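Subject: Re: fridge door task, sim before hardware
Date: September 24, 2021

On the Prondlow list someone wrote:

> We have the two-arm base rolling in the shop and would like it to open the
> old fridge by itself before winter. Before we risk the real door, is anyone
> running this in simulation? I'd like to know how you set up the hinge, and
> what the robot sees when it gets in close. Our grippers are the Okeke
> parallel ones with two fingers.

I've been working on the same job at home since July, in simulation only so far. The room is an office with a kitchen corner, put together from stock models, and the robot is my rebuild of the Cesuvholm base with two arms. These are renders from the work, two from up on the body and two from close to a gripper. 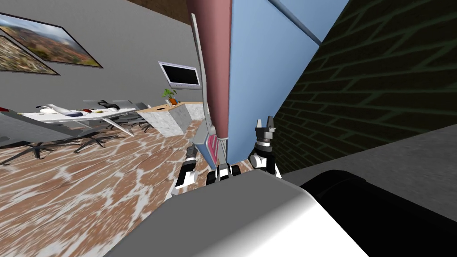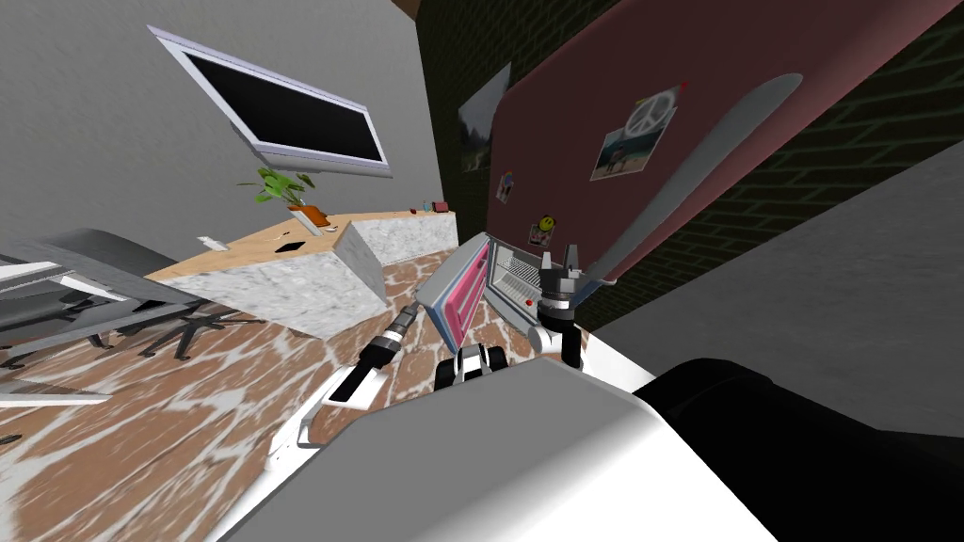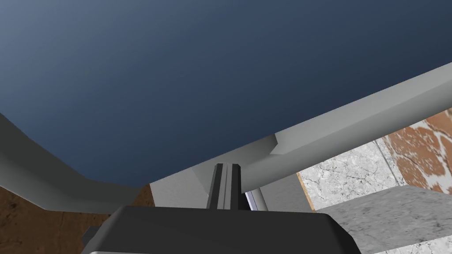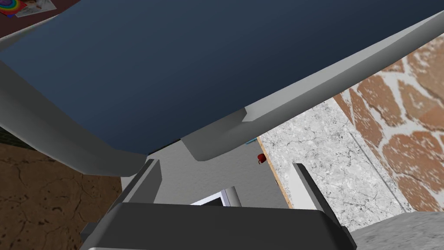 All four have the gripper fingers in view.

> Do you need a separate model for the door seal, or can you leave it out?

You can leave it out of the mesh, but you need its force. I put a spring on the hinge that only acts over the first few degrees and drops to zero after that.

Now the rest of what you asked.

The hinge is a plain revolute joint with damping and a small amount of friction. I started with no friction and the door drifted every time the base settled on its wheels. Set the stop a little short of where the mesh would hit the cabinet. If the stop and the mesh disagree, the solver pushes them apart and the door shakes.

Collision shapes matter more than I expected. The handle mesh came as one convex hull, so the fingers had nothing to close around – they just landed on a solid lump. I split it into 4 boxes by hand and the grasp started to make sense. Do the same for the wire rack if you plan to take things out of it. If you only want the door, turn collisions off for everything inside and save the time.

For the approach I use the view from the body to pick a spot for the base, then switch to the gripper view for the last stretch. Be ready for the close view to be poor. A plain panel can fill half the image with nothing on it to track, and the edges come in at odd angles. I gave up matching features there. I take the handle position from the body view, hold it, and use the gripper view only to check for an edge where one should be.

On the body side, the base and torso take up a lot of the bottom of the image. Mask them out. I didn't at first and my segmenter kept labeling the torso as an appliance.

My last batch was 101 runs with the start position of the base shifted a bit each time. Most of the bad ones had the same cause: the base parked too close, and the door swung into an arm. Backing off before the pull fixed the ones I went back and replayed. I haven't tried pulling and driving at the same time, though I think that's the right way to do it.

Two things I would still like help with:

- Does anyone have measured pull force for an older fridge door? A luggage scale on the handle is good enough. Give the handle height and the distance from the hinge too.
- The Disach wrist controller cuts out on my bench arm when torque goes up fast. Is there a setting for the ramp, or do I need to limit it upstream?

The scene files are a mess right now, with absolute paths all over. I'll clean them up and post them to the list's shared folder along with the split handle. If you want them before that, write to me off list and I'll send what I have.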